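Aligning Head and Wrist Video for Two-Arm Sink Tasks

Cempaka Tuhumury
Friday, December 15, 2023

The steps below reproduce the time alignment used in the Jokstead dish-handling study. They assume two arms at a kitchen sink, one head camera, one camera per wrist, and joint logs recorded on the same computer. You will need Itov 5 or later and a copy of the raw logs.

Views from the head camera:
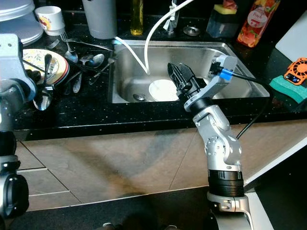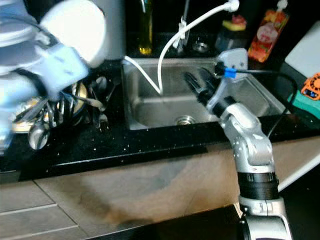
Views from the wrist cameras:

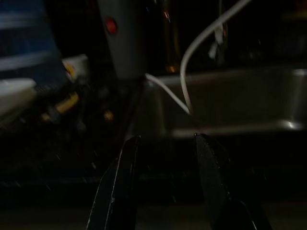
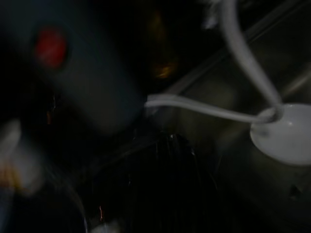 Step 1. Export the raw timestamps

Run the Itov exporter with resampling turned off. The default setting interpolates joint positions to the head camera's clock, and this hides the offset you are trying to measure. Write one file per stream. Check that each file starts before the first motion command and ends after the last one.

Step 2. Build a motion signal for each stream

For video, convert to grayscale, downsample by four, and take the mean absolute difference between consecutive frames. For the wrist streams, mask out the gripper fingers first. They move with the camera and contribute only noise when they open and close.

For the joint logs, use the norm of the velocity vector for the arm that carries the camera. Leave the gripper joint out of the norm. For the head stream, sum the norms of both arms.

Step 3. Normalize

Divide each video signal by its own median. Wrist video under low light has a higher noise floor than head video, and without this step the correlation peak flattens. Do not apply gamma correction before differencing. We tried it in July and the peaks got wider.

Step 4. Cross-correlate

Resample all signals to 100 Hz. Search offsets within one second in both directions and fit a parabola to the top three points of the peak. Save the offset and the peak height. An episode with two peaks of similar height usually has a repeated motion, such as a wipe. Extend the search segment until one peak wins.

Step 5. Reject and refit

The Jokstead set has 1226 episodes. The peak height test rejected 369 of them on the first pass, most with one arm parked for the full episode. A parked arm gives its wrist stream nothing to correlate against. For these, copy the wrist offset from the nearest accepted episode in the same session and set the "inherited" flag.

Step 6. Train with the corrected streams

Apply the offsets in the Leinonen loader through the stream_shift field. The sign convention is positive when the video lags the joints. Aketti uses the opposite sign, so negate the values if you load the files there.

Keep inherited episodes out of the validation split. The offset file is plain CSV, one row per stream per episode.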